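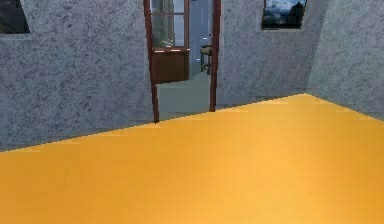
So I won something! Me, the person who has never so much as taken home a meat tray. If you've been reading for a while you'll know I put my sister-in-law's name in for the Local Legend draw that the Climton Speedway people ran back in May, and then I completely forgot about it (we were in the middle of moving Mum, so forgive me). Well, an email turned up while I was standing in the queue at the chemist, and it said Seraina Wieser had been picked as one of their 14 legends, and that the nominator got to come along too. I read it three times and then rang her and yelled.

For anyone new, Seraina drives the community bus out at Griltstead. She's done it for years, mostly taking older folks to their appointments and back, and she also does the shopping run, and she also, without being asked by anybody, carries everyone's bags to the door. I had 600 characters to explain all that on the form. Six hundred! I used up half of them on the story about the flooded road and the birthday cake, which I've told here before so I won't go on.

The race was on 21st June at the Jalurton track, which is a bit of a hike from our place. We left in the dark with a thermos and a bag of mandarins and Seraina, who drives for a living, was a terrible passenger the whole way. She kept pressing a brake that wasn't there. We stopped at the bakery in Kang for sausage rolls and I'd go back just for those, the pastry went everywhere and I was still finding flakes in my scarf that night.

I should say I know next to nothing about car racing. My dad used to have it on the telly on hot afternoons with the curtains shut, and to me it was the sound of being bored. Being there is a different thing altogether! You feel it in your ribs. They hand you earplugs at the gate and I thought I'd be fine without them, and I lasted until the first warm-up lap.

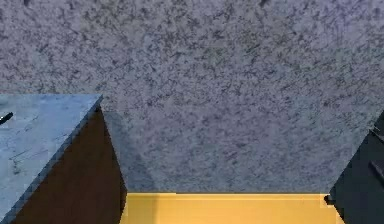 Our seats were up high near the last turn, and a lovely woman called Rosalie Reisinger from the speedway looked after our little group for the day. She'd organised lanyards and a hot lunch (curried egg sandwiches, pumpkin soup, a slice I'm fairly sure was hedgehog) and she knew something about each of the legends without looking at her notes. There was a fellow who teaches kids to swim, and a mother and daughter who run a toy library, and a very quiet man who mends wheelchairs in his garage. I got talking to him about soup for ages.

After lunch they walked us down to the pits, which I wasn't expecting. It smelled like rubber and toast. One of the crews let Seraina have a turn on the wheel gun and she was grinning like a kid, and then she started asking them about tyre pressures and I lost her for a good while. She's been having trouble with the bus wearing unevenly on the left side, apparently. They gave her proper advice too. She wrote it on her hand.

Then came the bit I'd been a nervous wreck about on her behalf. Before the main race they read all the names out over the loudspeaker and each legend got a lap in the back of a ute, waving. Seraina hates fuss. She'd told me in the car that she'd do it if she could keep her beanie on, and she did keep it on, and she waved with one hand and held the beanie with the other. I cried, of course. I had nothing but a bakery serviette to deal with it.

The race itself was 80 laps and I picked car number 49 to barrack for as it was a nice shade of green. It led for a while! Then there was a tangle on the far side and a long wait behind the safety car, and my poor green one came in somewhere near the back. I was far more upset than I had any right to be. Seraina's pick came fourth and she mentioned it most of the way home.

A few people have asked how you nominate someone. The form goes up on the speedway's website each autumn, it takes maybe one cup of tea to fill in, and you need to get the person's okay before you send it (I asked Seraina while she was distracted by a crossword, which I maintain still counts). Write it the way you'd tell it to a friend. Rosalie said they read every single one.

I've got a few more stories from the day, including the great car park search, but I have to go and get the washing in before it rains. Recipe for the pumpkin soup coming next week if I can work out what the spice was.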